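Vunley work table, long version: a year of crumbs and coffee

I've had the Vunley table in the back room for almost a year now, and people keep asking me about it, so I'm finally sitting down to write it up. Short answer: I like it a lot, I'd buy it again, and I have a couple of gripes about the finish. The rest is for those of you who enjoy reading far too much about a wooden tabletop (my people!).

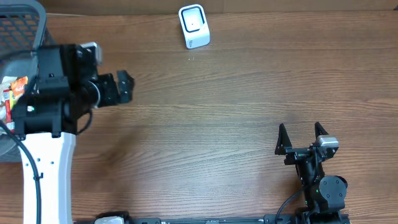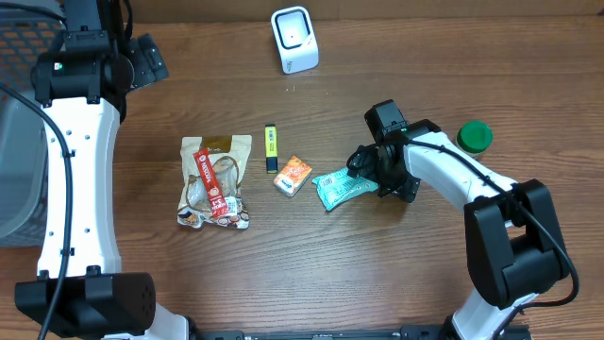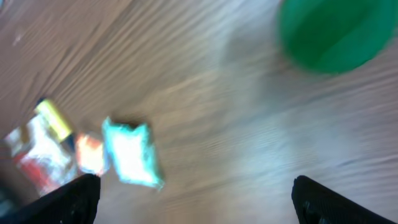
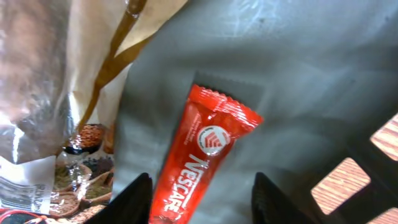
Snacks, a highlighter and, last of all, the red Nescafé stick.

I paid 1,070 with delivery. The shop, Custholm, had it listed at 1,000 the week before, which still bugs me a little, but the price had gone up by the time I made up my mind and that one's on me. It came in December, in 2 boxes, and my neighbor Samran Saengthong helped me carry the top in from the driveway. Do not try that part alone! The legs bolt on from underneath with the little wrench they give you, and the wrench is junk, so use your own.

Now the wood. The grain is what sold me. It runs the long way, nice clear lines, lighter streaks next to darker ones, and the color moves around like crazy depending on the light. Some hours it's a warm, reddish brown and then the sun gets on it and it goes so pale you'd swear I'd swapped tables. I love that. If you need your furniture to match the swatch on the website all day long, you may not.

What I don't love is how it handles mess. I eat at this thing constantly, cookies, crackers, whatever's in the bag, and pale crumbs sit right on top where you can see every one of them. A dry cloth gets most of it. Anything that works its way into the grain needs a soft brush. Coffee is the bigger worry, and I say that as someone who goes through instant sticks at an alarming rate. I left a mug ring on it in the first month and it took more than 30 minutes of rubbing with Rungrueang oil to fade it, and if I tilt my head I can still find the spot. Use a coaster. Put one down for guests too, they won't ask.

Size is great. I can spread my snacks and pens out and still have room to work, and it doesn't wobble when I lean on it to write. My old Drondia desk shook every time I erased something (I kept it for years anyway, out of stubbornness), so this felt like a huge step up from day one.

One more gripe: the edges. They're a bit sharper than I'd like on the forearms if you sit for hours. I went over the front one lightly with fine sandpaper and re-oiled it, and it's much comfier, but at this price I'd rather have had it done at the factory.

So yes, a happy owner, with an oil rag kept close by. If anyone has had theirs longer and found something that really keeps coffee rings off, please leave it in the comments!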